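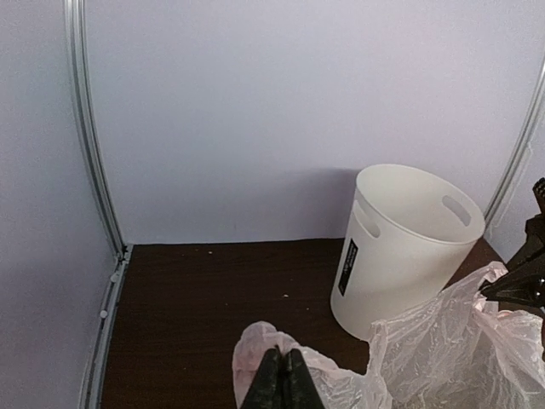 Bin liner

A bin liner (also bin bag or, in North American use, garbage bag or trash bag) is a disposable bag placed inside a waste container to hold refuse and keep the inner wall clean. Most liners are made of polyethylene film. Paper and starch-based films are also used, mainly where food waste is collected for composting.

Materials

Two grades of polyethylene account for most household liners. High-density polyethylene (HDPE) gives a thin, crisp film that rustles when handled. It carries a fair load for its thickness but tears easily once punctured. Low-density polyethylene (LDPE) and its linear form (LLDPE) give a softer film which stretches before it fails and copes better with sharp or uneven contents. Recycled film is widely used in darker liners, where variations in colour are less noticeable.

Compostable liners are sold for kitchen caddies. They soften in contact with moisture and have a limited shelf life, and are normally stored away from heat and direct light.

Manufacture

Polyethylene liners are produced by blown film extrusion. Molten polymer is forced through a ring-shaped die and inflated with air to form a continuous tube, which is cooled, flattened and wound. The tube is then sealed across its width and perforated, so that each bag can be torn from the roll.

Three forms of bottom seal are common. A flat seal runs straight across the tube and tends to leave gaps at the corners. A gusseted seal is made after the sides have been folded inwards. A star seal is made after the tube has been folded several times, and gathers the base to a single point. The star seal spreads the load evenly and suits round containers.

Sizing

Liners are described by capacity, by flat dimensions, or by both. Film thickness is given in micrometres (1,000 to the millimetre) or, in some markets, in gauge. For a round bin, the flat width of the liner must be at least half the circumference of the rim. The length must cover the height of the bin and half the width of the base, with an allowance for the fold over the rim. A rim 31 cm across has a circumference of a little over 97 cm, and therefore needs a flat width of 49 cm or more.
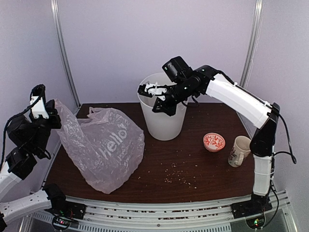
A tapered bin with a round open top.

Tapered bins are lined according to the rim, their widest part, which leaves surplus film near the base. An undersized liner may slip down when weight is added. An oversized one can be knotted at the side or held with a band.

Closures

Plain-top liners are gathered and knotted, or closed with a separate tie. Tie-handle liners have the mouth cut into flaps that are knotted in pairs. Drawstring liners have a plastic tape running through a hem at the mouth, which closes the bag and serves as a handle.

See also

Waste container
Plastic film
Kitchen caddy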